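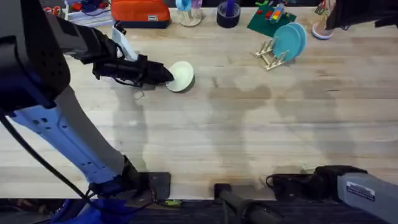
Plate held on edge in the left gripper, with the dish rack and two teal plates at the back of the table.

Recording a plate-racking task on a two-arm bench

These notes cover collecting demonstrations by remote control for the task "pick up plate, place in rack". They assume both follower arms are mounted and calibrated and that the leader arms are connected. If they are not, work through the Clallis bench setup page first. Last revised 30th July.

Before you start

Home both arms and check that each gripper opens and closes fully from its leader. Open the Griltance recorder and confirm that every camera stream is live. A frozen stream does not raise a warning in the current version, so wave something in front of each camera and watch the preview.

Set the task name once and do not change it between episodes. We use plate_rack. Seidu Nartey merged two sets in November that differed only by a capital letter, and the loader treated them as two tasks.

Laying out the table

Put the rack towards the back of the table, within reach of the arm that will do the placing. Drive the empty gripper to the rack and back before fixing its position. If the elbow joint comes near its limit on the way, move the rack and try again.

Other objects can stay along the back edge. A policy trained on a bare table tends to fail on a cluttered one, so we leave stationery, toys and cups where they are and shuffle them every 40 episodes. Keep the path between plate and rack clear.
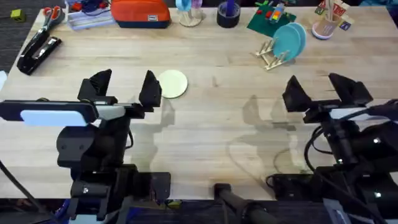
Start each episode with both grippers open and held low over the near side of the table. The start pose does not have to be exact, and a little variation is useful, but the fingers should be clear of the wood. Press record, wait one second, then move.

Picking up a flat plate

A plate lying flat is the hardest part of the task, as the fingers have very little edge to work with. The method below gives the fewest dropped plates.

1. Lower the gripper until the fingertips are just above the table, to one side of the plate.
2. Bring one finger in under the rim. Move slowly and let the plate slide a little if it wants to.
3. Close until the rim is held, then pause briefly.
4. Lift and rotate the wrist together so that the plate comes up on its edge.

Do not squeeze the leader handle hard. The follower will keep closing against the plate and the motor current will climb. The Lappalainen driver cuts the torque at 619 on its own current scale and the episode is lost.

Placing it in the rack

Turn the plate to match the slots while it is still well above the rack. Correcting the angle after the rim has touched a slat usually moves the whole rack.

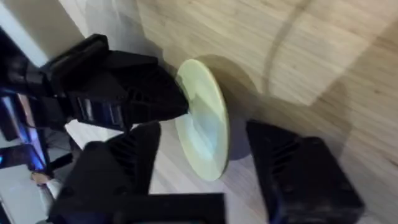 Use the wrist view for the last part of the approach. The overhead view hides the gap between the plate and its neighbour, and the shadows of the arms make height difficult to judge. When the rim meets the bottom of the slot, open the fingers slowly and withdraw along the line you came in on - a sideways exit will catch the plate.

Stop recording once the gripper is clear.

Which episodes to keep

Keep an episode with a fumbled grasp if you recovered without touching the plate by hand. Delete any episode where a person reached in, where the rack tipped, or where a stream dropped. Esi Abugri checks each batch in Clivon before training and will send back any with mixed task names.

For one plate and one rack, 200 good episodes are enough for a first model. Some 600 are needed if the rack position varies as well.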